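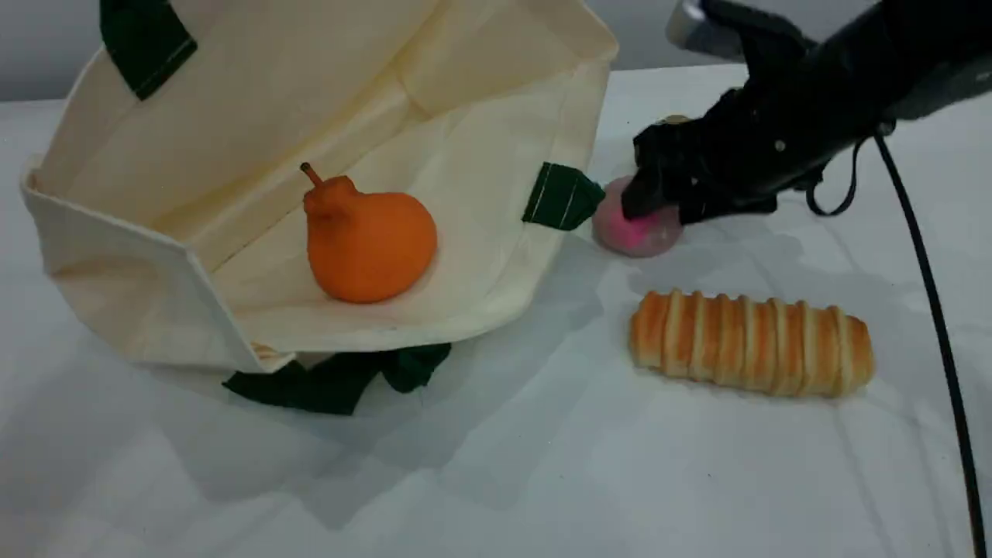 *Canvas tote with dark green straps.*

To: Clinic Systems Users list
From: Clinical Applications Office, Padthorpe Health
Subject: Re: Medication reconciliation screens, second review period

Colleagues,

Thank you for the comments received during the first review of the medication reconciliation screens in Wanau. The responses below address the points raised by the outpatient pharmacy group, whose message is quoted in part.

> Our staff reviewed the discharge and transfer screens in the test environment. The home medication list loads correctly, but entries brought over from Drikar show the dose and the frequency in a single free-text line. Pharmacists must retype these before an order can be signed. We would also like to know whether the allergy banner will remain in view when the user scrolls.
>
> Lastly, please confirm who will have access to the override reasons, and whether the present list of 22 can be shortened before training begins.

**Dose and frequency fields.** The conversion team has confirmed the problem. Records entered in Drikar before the last upgrade stored both values together. A revised conversion table has been loaded in the test environment, and entries that cannot be separated with confidence will be flagged for review by a pharmacist. Please do not correct these entries by hand in the test environment, as they will be overwritten at the next refresh. The request is logged as ticket 3242, and further examples should be added to that ticket.

**Allergy banner.** The banner will remain in view on the reconciliation and order entry screens. It does not currently remain in view on the printed preview, and no change is planned there.

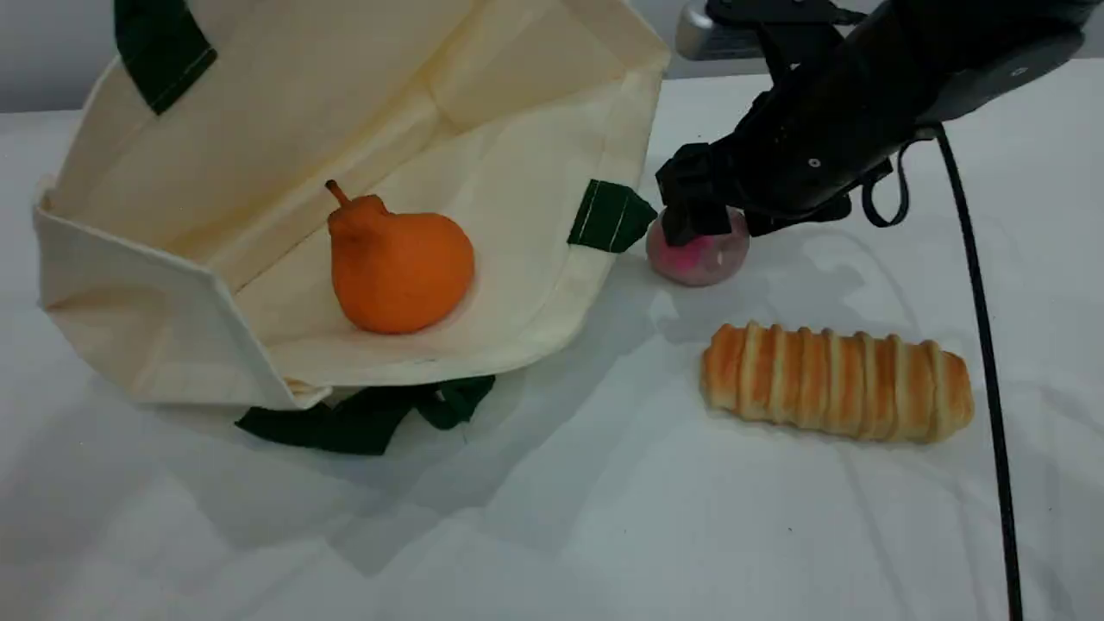
*The tote on its side, with an orange pear inside.*

**Override reasons.** Prescribers and pharmacists will be able to select an override reason. Nursing staff will be able to read the reason but not change it. The pharmacy group's proposal to reduce the list to eight has been forwarded to the medication safety office for a decision. Until that decision is issued, training materials will show the full list.

**Second review period.** Sessions will be held in June in the Chantharasri Building, second floor training room, beginning at 8 a.m. Each clinic may send up to two reviewers. Reviewers should have completed the basic navigation module and should bring their badge, as test accounts are now linked to badge sign-on. Clinics that took part in the first review must register again.

Comments on workflows outside medication reconciliation, including infusion scheduling and refill requests, should be held for the later review and not sent to this list.

Clinical Applications Office
Padthorpe Health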